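City Council > Get Involved > Calls for Participants > Rondo Hearings Panel

Last updated: June

Call for Participants: Rondo Hearings Panel

The Kosstead City Council is looking for 10 residents to join the Rondo panel, which will review how the city holds confirmation hearings for appointed officials. This covers municipal judges, the police oversight director, the city attorney and members of the ethics board.

Under the current rules, a nominee appears once before the Appointments Committee, takes questions from council members, and is voted on the same night. Public comment comes at the end and is capped at two minutes per speaker. Written comments are accepted until noon on the day of the hearing. During the last round of judicial nominations the clerk's office received 3,386 written comments, most of them in the final day, and the committee voted before they had all been read. The council then asked for a review.

The panel will not look again at any past nomination. Comments about a particular judge or official should go to the clerk.

What the panel will consider

- how far ahead of a hearing a nominee's disclosure forms should be published
- when the comment period should close, and who reads what comes in
- what happens when a complaint about a nominee arrives after the hearing has been scheduled
- whether a person making a complaint may speak in closed session
- who asks the questions: council members only, or outside counsel as well
- time limits

Panel members may add one further topic by majority vote at the second session.

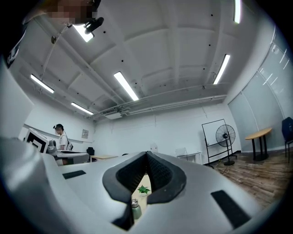 Plant and bottle on a table, Riviere Street.

Time and place

There are nine sessions, held in the evening from 6:30 to 8:45 at the council annex on Riviere Street. The entrance is on the parking lot side. The first session is an orientation with a short talk on state open meetings law, and the last is set aside for voting on recommendations. Sessions in between have assigned reading, usually 20 to 30 pages of hearing transcripts or rules from other cities. Members should expect to spend an hour or two on it each time.

Two of the sessions include practice hearings. Members take turns as committee member, nominee, and witness, working from a made-up case file. You do not need to be a good public speaker, but you do need to be willing to take a part.

Payment

Each member receives $500, paid in two halves, after the fourth session and after the last. Members who miss more than two sessions will be replaced by an alternate and paid for the first half only if they attended it. Bus fare is reimbursed. Child care can be arranged at the annex if requested when you apply.

Who can apply

You must be 18 or older and live in Kosstead or in the part of Fotport that votes in Kosstead municipal elections. If you are not sure which side of the line you are on, enter your address on the clerk's district map or call the office. You do not have to be registered to vote.

You may not apply if you:

- hold elected office or are a candidate for one
- work for the city, the municipal court, or a law firm with a case now before the court
- are a registered lobbyist, or were one in the past two years
- have been nominated for a position the panel is reviewing
- live in the same household as anyone listed above

People who have spoken or sent in a comment at a past hearing are welcome to apply, whatever position they took. Party membership is not asked for on the form.
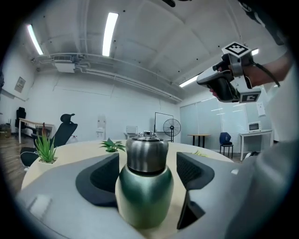

Orientation is required for members and alternates alike, and it begins on time. Please arrive by 6:15 with a photo ID and your signed conflict of interest form. Binders, pens and name cards are provided. Food is not allowed in the hearing room, and open cups are not allowed near the microphones. Drinks must be in something with a lid, like the green and silver bottle with the loop on top, and a bottle of that kind is fine at your seat. Phones stay off while a practice hearing is being recorded. The recordings are public records and will be posted with the minutes.

How members are chosen

Norbert Sýkora of the clerk's office will check applications for eligibility. Names are then drawn by lot at an open council meeting, two from each of the five wards, with one alternate per ward. Residents of the Fotport section are counted in Ward 5. Council members have no part in the selection and will not see the applications.

Lutz Schmieder will chair the sessions. He is a retired administrative law judge and does not vote. The panel's report goes to the full council, which must respond in writing to each recommendation but is not required to adopt any of them.

To apply

Fill out the two-page form, available at the clerk's counter, at any branch library, or by mail on request. Forms in large print and in Spanish are kept at the counter. Return it to the clerk's office, Room 9, marked "Rondo panel." Forms must be in by 4:30 p.m. on the last business day of June. A postmark does not count. Résumés and letters of support will not be read.

Applicants will be notified by mail whether or not they are drawn.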